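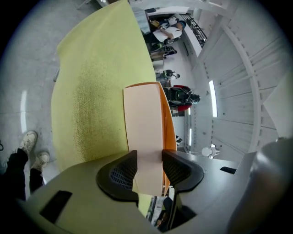
Long box, pale front and orange side. Green cloth on the table behind.

August 2022, Wednesday. Otham, main room.

Table work for Jalora, carried over from last week. The list was: the long box, the pink door panel, the lamp, and a start on the labels. Got through most of it. The labels are behind and will stay behind until somebody decides what goes on them.

Cloth first. I went back to the yellow-green one after two days on bare table. The bare top is easier to wipe but small parts skid on it and pale things get lost. On the cloth I can find a dropped screw. It needs pulling straight every time something heavy is slid across, and the corners never hang the same way twice. I've stopped trying to square it up. If you use the table after me, lift things to move them and don't drag, the weave catches.

The long box. Weighed it on the bench scale before lunch, 1,106 g with nothing in it, and wrote that on the Jalora sheet. The pale face marks very easily. I had a grey smear on it from my own thumb within a minute of picking it up, and it took a damp cloth and a bit of washing-up liquid to shift. The orange side is more forgiving. From now on: clean hands for the face, pick it up by the edges, stand it on its end only when someone has hold of it. It will stand alone but a knock to the table is enough to send it over, and it went over once today. No damage that I could find. I checked the corners with a fingernail and then again under the lamp.

Villalobos asked for the size of the recess along the orange side. I make it 70 mm less a hair at one end and a proper 70 at the other, taken with the steel rule, not the callipers, which have gone missing again. I'll send the figure when I've done it with callipers. If they are in your drawer please put them back on the hook.

Storage for the box still isn't settled. It is too long for the grey crates unless it goes in corner to corner, and then nothing else fits. The top of the tall cupboard would take it but I don't like reaching up for something that marks. For tonight it is wrapped in a clean tea towel on the second shelf, with a note on it.

Door panel after lunch. It is the pale pink one with the recess and the small round hole. I have been calling it the door because of the hinge and the window part, and that is what it says on the sheet now, so let's all keep to it. Last week it was "lid" in one place and "front" in another and I spent ten minutes looking for a lid.

What I wanted to know was whether it can be turned and lifted on the cloth without the hinge getting caught. Lying flat it is a nuisance to get hold of. There isn't much of an edge to get under and if you push it just travels, taking the cloth along. Best way I found was to press one corner down towards the table a little and bring up the opposite one. Starting from the corner furthest from the hinge worked better than starting at the hinge, where there is always the risk of picking up a thread. I did snag one, a short one, and cut it off with the small scissors.

The raised border round the recess is a good place to rest a finger but a bad place to pull from. I don't know how strong it is and there's no spare. 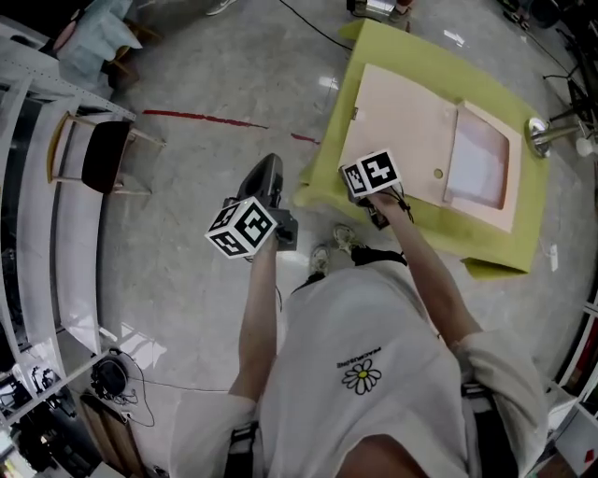 Iñaki Bravo would take the hinge off altogether before the door is handled any more, bag it, and tape the bag to the Jalora sheet. His point is that the hinge is tiny, it is the one part that can't be matched from the tin, and it isn't needed until the door is hung. He also thinks the round hole should be measured before anyone puts a knob or a peg in it to see whether it fits.

I agree about the hole. I'm less sure about the hinge. Every time a screw that small comes out it goes back a bit looser, and if it has to be packed with a sliver of matchstick then we have made ourselves a job. For now I have left it on and put a strip of low-tack tape over it while the door is stored. Iñaki can have another go at persuading me on Friday.

Notes for the door, so they are in one place:

Measure the hole. Do it twice, with the callipers.
Wipe with a damp cloth only. I tried the spirit wipe on the back, in a spot that won't show, and it dulled the finish.
One edge feels rough to the fingertip. The 100 grit is far too coarse for it. See if there is anything finer in the Plullis box, if not it goes on the order.
Store flat, recess upwards, with nothing on top. Somebody had put a roll of tape in the recess last week, which is how I come to be writing it down.

The Plullis box, while I'm on it, wants sorting. It has turned into the place where anything goes that doesn't belong to a project. I took out a dried-up glue stick, a bag of cable ties that were the wrong size even when we bought them, and a lot of sandpaper offcuts too small to use. The rest went back in. It could do with an hour from someone with more patience than me.

The lamp was the last thing. I wanted a low light across the table so that marks on pale surfaces show up. The ceiling lights are fine for general work but they flatten everything and you can tilt a thing this way and that and miss a scratch the length of your finger. The silver desk lamp is the only one we have with a base heavy enough to stay put on the cloth. The notebook from last November says it was fitted with a 60 at some point and that the shade got too hot to hold. It must have been changed between then and now, it's a good deal weaker. For checking surfaces a weak light close in is not a bad thing, but for reading the rule it's poor and I ended up taking the rule to the window.

I tried cream paper on the cloth near it, meaning to use it as a plain background for small parts. It helps with anything dark. It does nothing for the door or the box, which are too near it in colour, so for those go straight on the green. The paper slides on the cloth as well. A bit of tape on the back of one corner is enough, don't tape all round or it lifts the weave when you peel it. 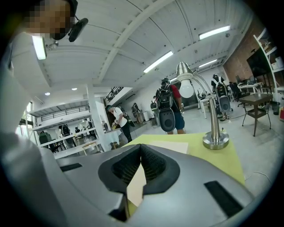
Desk lamp and cream paper on the green cloth, ceiling lights on.

Lamp jobs: wipe the base, it shows every fingerprint. Find out what bulb is in it and write it on a tag on the flex. Ask whether there is a second lamp at the back of the tall cupboard, I'm almost certain I saw one when we moved in.

Labels. Started and stopped. The question is whether each part gets its own label or whether the sheet is enough. I'd rather have labels, small ones, tied on and not stuck, after what the sticky ones did to the last lot. Cut a strip of the cream paper into tags to see how they'd look and it's a bit thin, they curl. Card would be better.

To order: card for tags, fine abrasive paper if there's none in the Plullis box, low-tack tape (nearly out), one more tea towel.

Friday: callipers, hole, recess figure to Villalobos. Hinge to be argued over. The cloth can stay on the table till then, but give it a shake outside first, there's crumbs in it.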